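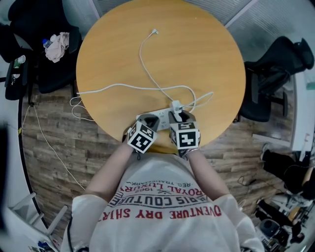

Huile dure Skumby – bidon 796 ml

Pour plateaux de table, plans de travail, dessus de commode. Bois massif ou placage épais. Pas pour l'extérieur, pas pour les sols.

Finition satinée, teinte miel très légère. Le fil reste visible. Sur chêne ça réchauffe bien, sur hêtre un peu moins, faire un essai dessous avant.

Mode d'emploi
Poncer grain 120 puis 180. Dépoussiérer. Bien remuer le bidon, le fond se dépose.
Étaler fin au chiffon coton, dans le sens du fil. Essuyer le surplus au bout de 7 minutes, pas plus, sinon ça colle.
2 couches. Une nuit entre les deux, fenêtre entrouverte.
Eau et verres chauds : attendre une semaine. Oui c'est long.

Chiffons usagés : à plat dehors ou dans un bocal d'eau fermé. Jamais en boule à la poubelle, risque d'auto-inflammation.

Prix : 56 € le bidon. Échantillon gratuit sur demande, essences au choix – précisez bien laquelle dans le mesage.

En stock à l'atelier Drakiris. Fermé en août, les commandes repartent à la rentrée.

Va avec : savon d'entretien Tulloma, pad blanc, cire de retouche (rupture pour l'instant).

Une question sur une vieille table vernie ? Écrire à Loan Giáp avec les dimensions et l'essence si vous la connaisez. Réponse le matin en général.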